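Virnen Trades Its Paper Parking Permits for an App, Keeps the Paper

Residents get a digital system, a printed backup and a form to request the form

Drivers in Virnen woke up on Monday, October 6, 2025, to a new residential parking system that the town says will cut waiting times, save paper and end the long reign of the pink windshield card. By lunchtime the town office had run out of pink windshield cards.

The new permits are handled through an app called Konton, which replaces a counter service that opened three mornings a week and closed whenever the printer did. Residents enter a license plate, upload proof of address and pick a zone. The app then sends a confirmation, which the town recommends printing out and leaving on the dashboard, face up, until the wardens have been issued with their scanners.

The scanners are expected later in October. The town did not say which part of October.
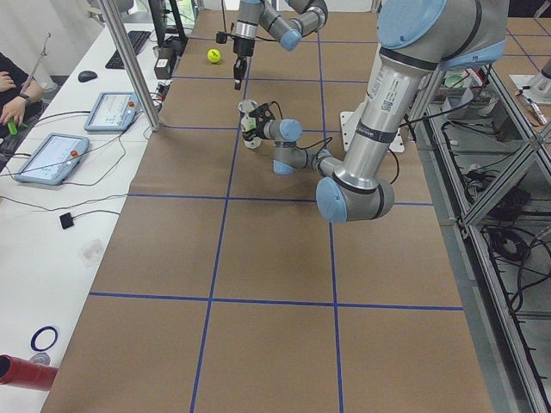 The switch has been a long time coming. Virnen first promised to modernize its permits after a bad winter in which 231 drivers were ticketed on streets where they had every right to park, most of them because snow was covering the card. The tickets were canceled. The letters canceling them went out in the spring, by which time a good number of people had already paid, and the refunds are still listed on the town website under "upcoming."

Under the new rules a permit costs $19 a year for the first car and $154 for the second, a jump the town describes as a gentle nudge. A third car is possible but requires a written application, and the guidance on the subject has the tone of a parent being asked about a pony.

The old three zones have also been redrawn. They are now four:

Zone A, Old Market: residents only, all day, except on market mornings, when it is for nobody with a car.

Zone B, Station Side: residents and commuters, with a two-hour limit for anyone without a permit. The limit used to be 90 minutes, so this is the part of the plan people like.

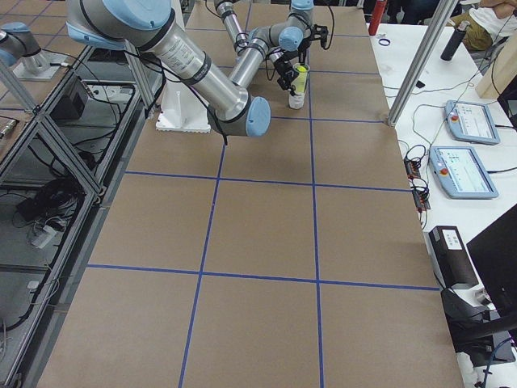

Zone C, Piątek Street and the blocks behind it: residents only after 6 p.m. The app briefly refused to recognize the letter ą and told everyone on Piątek Street that they did not live anywhere. A fix went in before the end of the morning – the street now appears in the menu twice.

Zone D, Rullar Hill: free for the time being, on the grounds that the hill is steep and the wardens have made their feelings known.

By the close of business the town had approved 711 permits, a figure it announced with some pride and a small chart. It did not give a number for applications still waiting, though the app itself is more forthcoming and tells each new applicant their place in line.
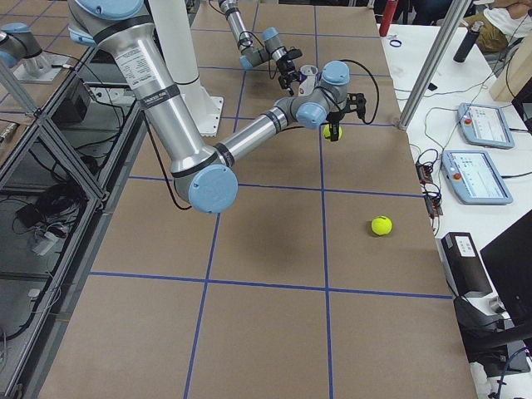
Anyone without a smartphone can still apply in person at the town office. They will be given a paper form, which a clerk will type into the app on their behalf. The form can be requested in advance, by form.

Visitor passes are a separate matter. Each household gets a booklet of scratch-off tickets, good for one day apiece, and the booklets have not changed at all except for the price and the color. Old booklets remain valid until they are used up, so the drawerful your neighbor has been hoarding is perfectly legal.
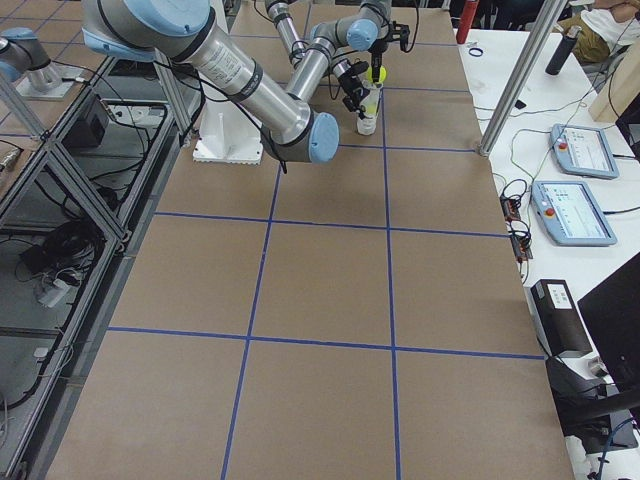

A robot arm over a work table marked out in blue tape.

Ticketing under the new system begins once the scanners arrive. Until then wardens will leave a polite reminder under the wiper, on pink card.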